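Getting a robot to pick up a jumper: what we've learned at the Prirkdale club

If your club is thinking of having a go at the laundry challenge, read this before you spend any money. We've been at it since December, in the back half of the workshop on Van Loon, and I've been keeping notes in the lid of a toolbox, so I thought I'd type them up.

Start with a flat, pale table top. We began on the old green cutting mat and the software kept deciding that the grid lines were sleeves. Evelien spent a whole evening on that before we simply swapped the mat for something plain, and half our false grabs went away.

Next, clothes. Go to a charity shop and buy knitwear with a bit of body to it. Thin T-shirts lie so flat that the fingers skate over the top (you can hear them squeaking, it's horrible). A fine rib is lovely to practise on as it stands up when you pinch it. Avoid anything with sequins. Ruben will tell you why if you ask him, at length.

Wash everything before you use it and then leave it be. We tried spray starch once, which did make the grabbing easier, but it's against the Zamotstead rules and it left a film on the finger pads that took ages to get off. Warm water with a drop of washing-up liquid on an old toothbrush does the job, then dry them properly.

Go down slowly for the last 10 mm. I can't say this enough! The younger ones always want to turn the speed up, and then the fingers plough into the cloth and push it away like a rug on a polished floor. Let them settle, close gently, wait a moment, lift. If you hear the motor straining, you've closed too far.

Check your screws. Ours work loose after 400 grabs or so – I put a dab of nail varnish across each head and the edge of the plastic, and if the line has broken, out comes the screwdriver. Clear varnish is useless for this, ask me how I know. 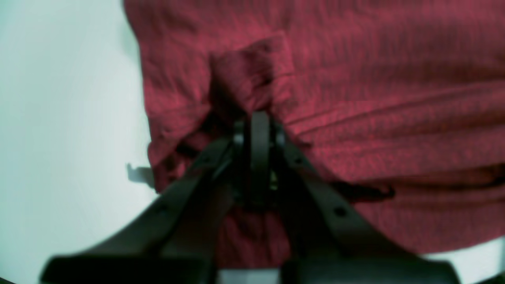

Hanneke Claeys

Pinch up a proper fold, too. You want enough cloth gathered between the fingers that it creases outwards from the pinch, as the red knit does. A timid little nip at the surface slips out the minute the arm moves.

Last thing, fluff. Red wool especially gets into everything. Iqra keeps a roll of parcel tape by the arm and dabs the joints at the end of each session, and we do a proper clean with a soft paintbrush before Nikport, where we've got 4 garments to fold and a very strict timekeeper. Bring spare finger pads for that one.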